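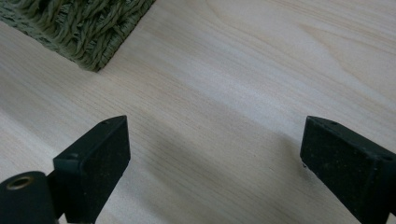
Keeping Shrimp Paste, Fish Sauce and Other Strong Stuff Under Control

547 shares
10 comments

Fermented seasonings last a long time, but they leak, they dry out, and they can make everything else in the cupboard smell like them. These are the habits that work in our kitchen. Most of them apply to any strong paste or sauce sold in a jar, tub or block.

Shrimp paste

If it comes in a plastic tub with a wax layer on top, break the wax and throw it away. Pieces of it get into the food otherwise. Press the paste down flat with the back of a spoon and lay a circle of parchment right on the surface before you put the lid back.

Move the whole tub into a glass jar with a screw lid. Plastic holds the smell and you will never get to use that container for anything else. Blocks should be wrapped twice in foil and then go in the jar too.

Keep it in the refrigerator door. It gets firm but softens in a minute on a warm spoon.

Toasting it indoors

Flatten a teaspoon of paste inside a folded piece of foil and toast it in a dry skillet over medium heat, a minute or two on each side. With the foil closed you get a lot less smell than with the old way of holding it over a burner. Run the fan before you start and leave it on for 10 minutes after. Close the bedroom doors and the coat closet.

Fish sauce

Wipe the neck of the bottle every time. The crust that builds up around the cap is salt, and once it gets thick the cap stops sealing. If it is already stuck, hold the cap under hot running water and try again with a rubber glove.

An open bottle is fine in a dark cupboard if you go through it in a couple of months. If you cook with it once in a while, refrigerate it. Crystals at the bottom are salt and won't hurt anything. The color gets darker with age and the taste gets stronger, so use a little less.

We buy the big bottle from Limow, which has a wide mouth and pours badly. Decant it into a small clean soy sauce bottle with a shaker top and label it. The two look alike from across the kitchen.

Chili pastes in oil

Always use a dry spoon. Water is what starts mold. If the paste sits above the oil, top it up with plain neutral oil until it is covered. Store-bought jars go in the refrigerator once opened, whatever the shelf at the store looked like. Homemade paste with fresh garlic in it should be refrigerated right away and used within a few days, or frozen.

To freeze, spoon it into an ice cube tray, freeze until hard, then bag the cubes. Use a tray you don't need for ice.

Fermented soybeans and bean pastes

Rinse whole beans only if the recipe says so. The liquid has a lot of the flavor. Bean paste from a bag should be squeezed into a jar the day you open it. Folding the bag over and clipping it never works for long.

Getting the smell off

Hands: rub with salt and a little dish soap, rinse in cold water, then wash normally.
Mortar: scrub with a handful of raw rice, dump it, and repeat until the rice comes out clean. Skip the soap on unglazed stone.
Jar lids: pull out the liner if it comes out, and soak both parts overnight in water with a spoonful of baking soda. Leave them outside to dry.
Cutting boards: cut lemon and coarse salt, scrub with the grain, rinse, and stand the board on edge.
Refrigerator: an open box of baking soda helps some. Finding the jar with the loose lid helps more.

Labeling

Write the date opened on masking tape and put it on the lid and not the side, so you can read it with the jars standing in the door. We also write what it is, in English, for whoever else cooks here.

Posted Apr 4, 2023

Shared 547 times
10 comments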